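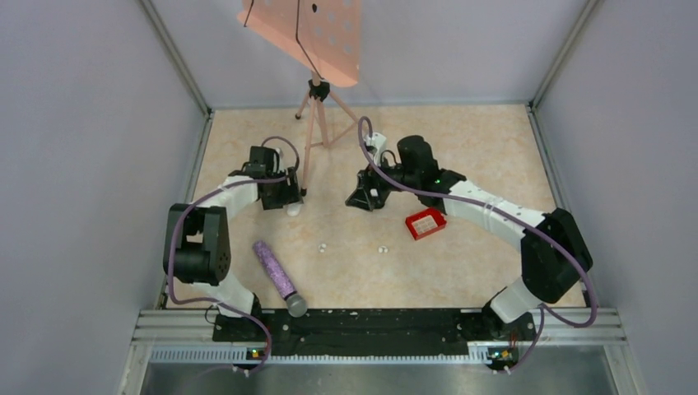 Sign-up for the Harkanik reading challenge is open again for kids in grades 3 through 6. It's free, and it runs online through the end of February.

Each child gets a reader page and picks a town on the Nandasska map to start from. Every 30 minutes of reading moves them one stop along the road.

Last year 1,681 kids took part. The most popular starting town was Zesberg, probably on account of the dragon.

Parents log the minutes. You can do it daily or save it up for the weekend – the map catches up either way.

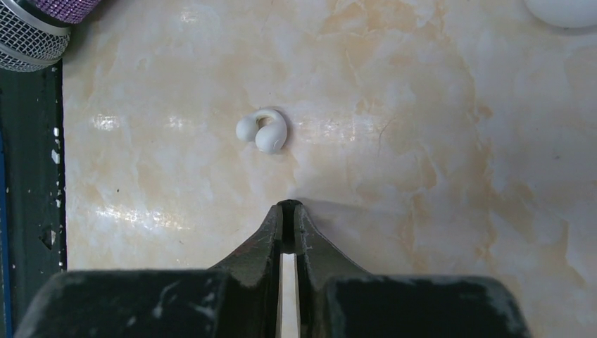

Comics count. Audiobooks count. Reading to a little brother counts. Cereal boxes were discussed last year and they do not count.

Panagiotis Moschos wrote the new set of book quizzes, and Markos Kontogiannis checked them for grade level. There are 4 quizzes per grade and they are all optional.

Kids who reach the last stop get a printed certificate and their name on the Theodorakopoulos library wall. We have 500 certificates on order and can get more.

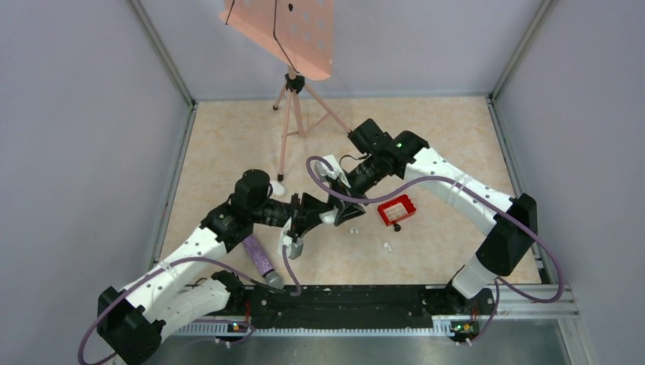 Can a child join after the start date? Late sign-ups are fine until the middle of the month, and minutes read before joining can be added by a parent.

Teachers who want a class page should use the school form. The family form only takes one household.

Last year's logins still work. If yours doesn't, reset the password first and then write to us with the child's reader name.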